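Why a white surface looks white, and a black one looks black

Light from the sun or a lamp is a mix of many colors. When it lands on an object, some of it bounces off and some of it soaks in. The bouncing is called reflection. The soaking in is called absorption.

A white surface reflects most of the light that reaches it, in every color. A black surface absorbs most of it. Wood absorbs more of the blue light than the red and yellow light, so pale wood looks tan.

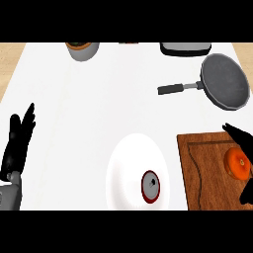 *White tabletop, pale wood floor.*

## Matte and glossy

Color is one part of the answer. The other part is how smooth the surface is. A matte surface has tiny bumps, too small to feel. Light hits the bumps and scatters in all directions. Chalk and plain paper are matte. A glossy surface is much smoother, so a good share of the light leaves in one direction. This makes a bright spot called a highlight. If you move your head, the highlight moves too.

A thing can be black and glossy at the same time. Most of the light is absorbed, and a small part bounces off the smooth top layer.

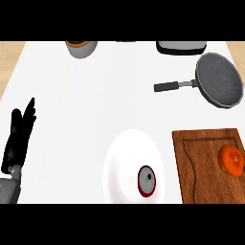

**Rivness Science Club, Junior Section**

## Try it

You need 3 sheets of paper (white, gray and black), a flashlight and a dark room.

1. Lay the white sheet flat.
2. Shine the flashlight down on it from the height of your elbow.
3. Look at the ceiling.
4. Repeat with the gray sheet, then the black one.

The white sheet should light the ceiling the most. Write down which sheet came second.

## Words used on this page

**Absorb:** to take in light.

**Reflect:** to send light back.

**Scatter:** to send light in many directions.

Text by Devendra Tomar. Checked by Malachy Kavanagh.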